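Jersey Drawer: a data card for folded, half-folded and not-at-all-folded sports tops

Version 2, released 2023-08-08
Maintained by the Nendel textile group

What's in here

Jersey Drawer is a collection of photos and notes about one small household job: getting sports jerseys off a pile, flat on a table, and into a drawer. We love this topic more than is probably reasonable. Jerseys are slippery, they have big armholes, they have stiff printing on floppy cloth, and they never lie down the way a cotton T-shirt does. If you have ever tried to stack a set of team tops after laundry day, you already know why we wanted a whole collection of them!

The release has 2,858 photos with a short written note for each one. Of those, 2,000 are in the main set and the rest are held back for checking. Please keep the two parts separate if you plan to publish scores.

Where the clothes come from

Most of the garments were bought secondhand in batches from Grinari, a thrift warehouse that sorts by type and not by size, so expect a wild mix. We have basketball tops, soccer shirts, a few hockey sweaters (huge, wonderful, a pain to fold) and a handful of training bibs. A smaller batch came from the lost-and-found shelf at the Irau sports hall, with permission, after the usual waiting period ran out in December. Anything with a person's name written inside by hand was left out.

Everything was washed before use. Nothing was ironed. We wanted creases, and we got creases.

How the notes are written

Each note is plain text and covers:

garment type, main color and trim
which side is up, when the print makes it clear
where the neckline points, given as a clock position
state, one of: heap, spread, part folded, folded, stacked
lettering or numbers that can be read without guessing
free remarks, if the person writing felt like adding any (they usually did)

"Spread" means that the body of the garment is mostly open on the table. It does not have to be smooth. A hem can ripple, a shoulder can flip up, a tag can poke out, and it is still spread. "Part folded" is only for tops where at least one fold was made on purpose. When in doubt, use spread.

Clock positions go by the middle of the neckline as seen in the photo, with 12 at the top. For sleeveless tops, please look for the neckline trim first. Armhole trim often has the same stripes, and it has fooled every one of us at some point.

A sample entry

garment: basketball jersey, red, white trim at the neckline
side up: printed side, chest lettering visible
neckline: 10
state: spread
text: BULLS, 23
remarks: Lettering is black with a white outline and runs at a slant. Shiny white section bunched up along one side, with red and white striped trim. Small white tag showing near the shoulder. Lots of soft wrinkles toward the hem. Gorgeous one, hard to mistake for anything else in the set.

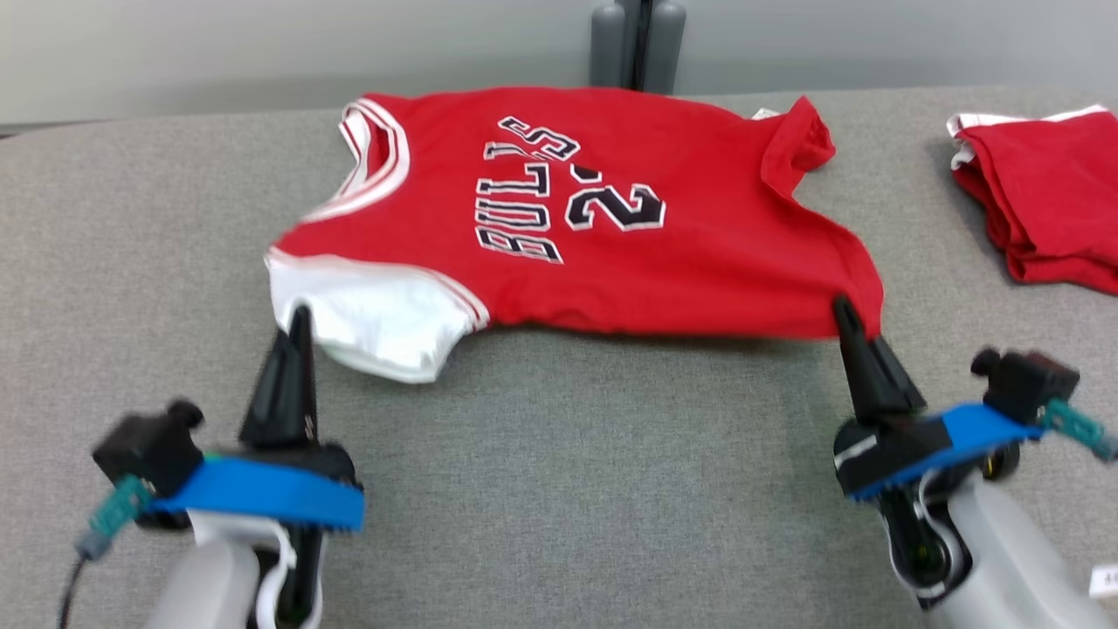
Van Leeuwen wrote in after version 1 to say that tops like these should get a state of their own, since a jersey with one side bunched up takes a very different first move from one that is merely wrinkled, and calling both of them spread hides the interesting part. We went back and forth on this and kept the five states, but the remarks field now has a fixed word, "bunched", that you can search for. It is a great suggestion and it may well become a proper label next time.

Known gaps

Red and blue tops are common, green ones are scarce. There are very few children's sizes. Long-sleeved shirts are thin on the ground outside the hockey sweaters, so please don't expect much on sleeves. Lettering is nearly always in the Latin alphabet.

The remarks are uneven. Some run to a full paragraph about collar stitching, others say "blue, nice". We decided to leave them alone.

Changes since version 1

Added the hockey sweaters
Added "bunched" as a fixed word in remarks
Fixed 2 entries where front and back were swapped
Renamed "flat" to "spread", as hardly anything was truly flat

Getting involved

Corrections are very welcome, especially for side up and neckline position. Send the entry number and the line you would change. If you fold jerseys in a way we haven't covered, write that up too, we'd be thrilled to read it. Hanging tops and tops on hangers are outside the collection for now.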